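Labeling a Home Breaker Panel and Workshop Switches

Most panel directories are written in pencil by the installer and never corrected. A usable directory takes one afternoon and needs a plug-in lamp, a notepad, painter's tape and a second person.

Mapping the circuits

Sketch each floor first. Mark every outlet, ceiling fixture and fixed appliance, and give each room a letter. Shut down computers before starting.

Plug the lamp into the first outlet. Have the second person switch off one breaker at a time until the lamp goes out, then write the breaker number on the sketch. Test both halves of every duplex outlet. Kitchen outlets are sometimes split, with each half on its own breaker.

Leave the cover on the panel throughout. The parts behind it can stay live with the main breaker off. If a breaker feels hot, buzzes or will not reset, stop and call an electrician.

Writing the labels

Name the room and the load: "Laundry, washer" is better than "Laundry." Avoid names of people. "Sem's room" means nothing to the next owner.

Use laminated tape, 1/2 inch wide, in black on white or black on yellow. Clean the surface with rubbing alcohol and let it dry for 2 minutes. Press each label down from the center outward. Set the type at 18 point for the directory and 28 point for a shop switch that has to be read from a standing position.

For a bank of switches, use a grid: numbers across the top, letters down the side. "B3" is easier to call across a garage than "third one, lower row." Keep a copy of the list inside a cabinet door and put the month of the last check on it. 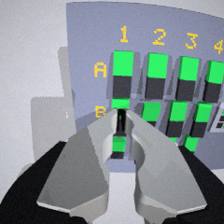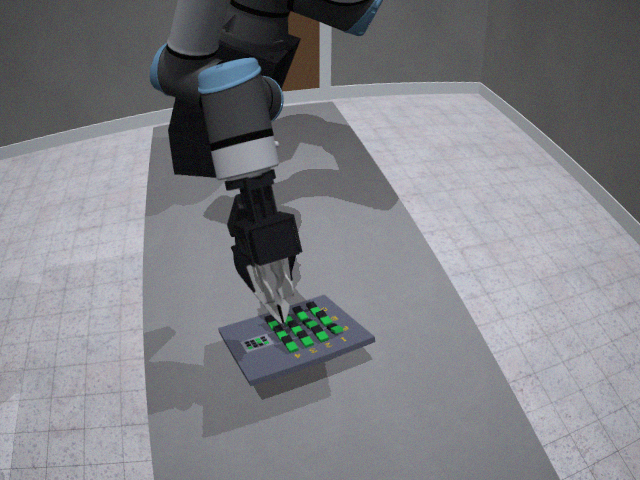
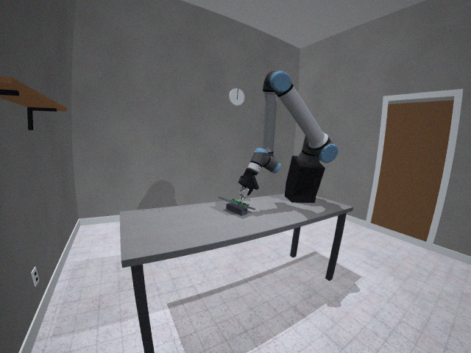

Reading time: 2 min

Recheck the directory after any remodeling work. Dimmers and three-way switches do not need their own entries, but the circuit that feeds them does.

Filed under: Workshop, Electrical, Labels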